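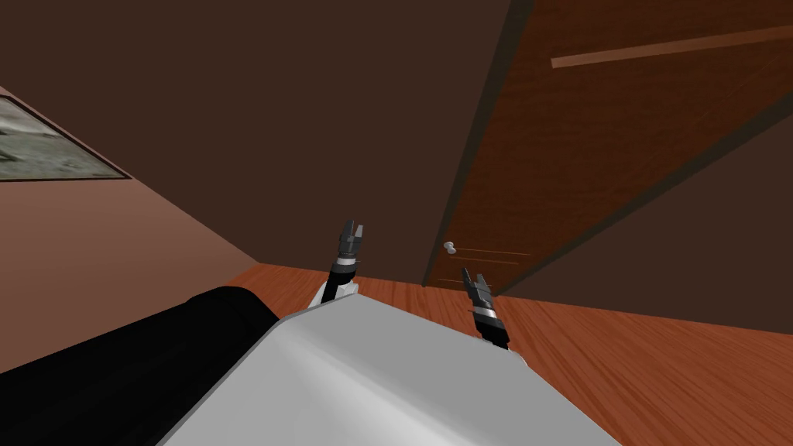 March 2019

Back on the Gurnora, our backdrop stand for the photo booth hire kit. Esperanza Bustamante wants it up in one go by a single person, and after this morning I reckon we're close! Swapped the old crossbar clips for the Mekbridge ones (colour's a bit off, who cares) and hung the heavy sequin curtain, the one that sagged so badly at the Prieto wedding. Left it up through lunch and the bar dipped 16 mm in the middle. Still more than I'd like, but the grey cloth hangs lovely. 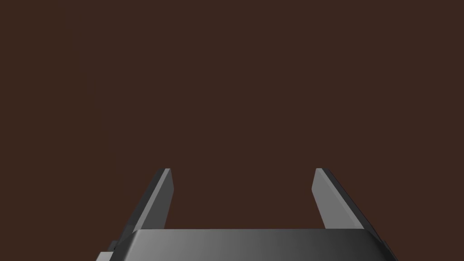 Last changed: 20 May, fixed the clip part number

Clips are part 837, not 91 as I'd scribbled first (91 is the foot plate, sorry to whoever ordered those). Next up is a centre brace, and I want to try sandbags on the feet, as the Prurkmont hall has that slippery polished floor. Esperanza's got the spare bags in her ute. Also need more black gaffer, we're down to the last roll.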